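The Elar wrist kit came on Wednesday: one camera, one bracket, two fingers and a bag of screws. Arance sells it as a bolt-on for small arms, payload 700 g. On my kitchen scales the lot weighs 400 g, cable included, which leaves 300 g for whatever you want to pick up. For cloth that is enough.

Fitting took one evening. The bracket holes lined up. The supplied cable is 580 mm long and too short if your last joint turns past half a revolution, so I made my own.

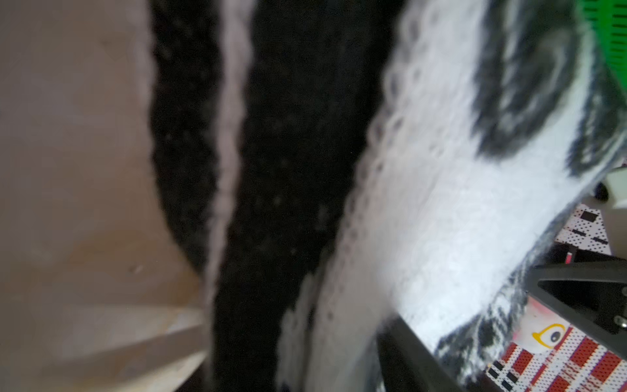 Lindham, January

Fabric is the reason I bought it. Lace edging and dark fuzzy knit give my old fixed camera trouble, as it hangs 929 mm over the bench and sees black knit as a hole. From the wrist, the texture of the knit is visible, and so are the eyelets in the white trim. The trim is slightly blurred, though. Focus is set by a ring with no lock, and I have put a dab of varnish on mine.

The finger faces are flat. I would like a softer pad for thin cloth, and Fergal Lenihan has sent me a drawing for one that clips over the tip. I haven't cut it yet.

The software is the weak part. Calibration has to be redone after every restart, and the manual gives the steps in the wrong order (do section 4 before section 3). The Gunawardena driver also works and keeps its settings, so I am using that for now.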